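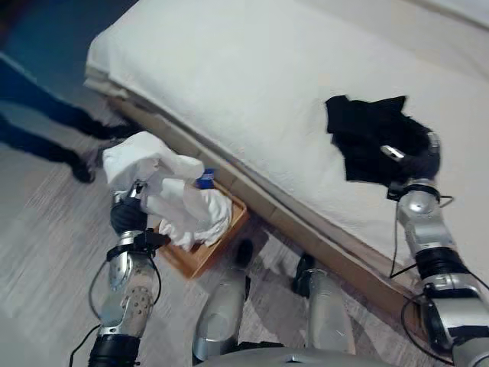
A black garment on a white bedspread, mid-tidy.

2 min read

Clismont guest houses ask visitors to kindly stop leaving their clothes behind

2018-12-15

Dernuvell, which runs 36 guest houses in and near Clismont, today announces an amnesty on forgotten clothing. Guests left 146 items in its rooms last season. Four were claimed, one of them by the wrong person.

From now until the end of February, anyone who has stayed at a Dernuvell house may write in, describe the missing article and have it posted home free of charge. Descriptions should go a little further than "jumper, nice".

"We have a very good selection of single socks and a dinner jacket that fits none of us," said Edgardo Cruzado, who manages the Lumanlan and Illora houses. "People ring up about a phone charger within the hour. A pair of trousers they will let go without a word, and I do wonder how they got home."

Anything unclaimed after 30 days from the close of the scheme will go to charity shops in the town. Swimwear will be dealt with privately.

Claims should be sent in writing to the Lost Property Desk, Dernuvell, Clismont. Press enquiries to Gerardo Bañez at the same address. He does not have your scarf.

Comments

pennyw: Is the dinner jacket a 42 long? Asking for my husband, who says he never took one.

Old Clismontian: They kept my hat in 2011. Does this cover hats

marlow_t: Wrote in, got a very polite letter and somebody else's cardigan. Keeping it.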